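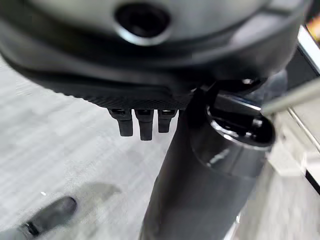 Is Fledance the same character in both cuts of the movie?

Asked by Katia Dal Bello, 3 April 2022

So I finally got to see Ultthorpe in March with my sister (two nights in a row, don't judge) and we have been arguing ever since. The first night we watched the theatrical version and the second night the longer one with the extra 34 minutes. In the short one the aunt is called Fledance in the credits, but in the long one she's only "the widow Takach" and the actress looks way older to me. Did they recast her? Or is it makeup? My sister says I'm imagining it and there's dinner riding on this. Also, is it worth buying the disc set for the commentary?

2 answers

Hiba Salameh
Same actress! She came back for reshoots and they gave her the gray wig and that awful brown coat, and I think the lighting in the kitchen scenes does the rest. If you have the long version handy, go to the part where she's reading the letter on the stairs, then watch the same scene in the short one. It's the same take, they just trimmed the start of it. The name thing is a marriage thing. Fledance is her family name and Takach was the husband, and the scene where somebody explains all that got cut from the short version, so the credits had to call her something else. I've seen this movie more times than I want to admit and I only caught it on the third go.

On the disc set: I paid 800 for mine in my country's money so I can't help you with the price, but the commentary is great for the first hour. After that the director mostly talks about the food on set. The deleted scenes are on disc 2, and the wedding is in there too if you want to show your sister. Your sister owes you half a dinner, I guess? You were right that she looks older but wrong about the recast.

Elias Khasawneh
never saw the long one but my cousin said it drags. the lead was better in Phan anyway, she should have gotten more awards for that. just rent it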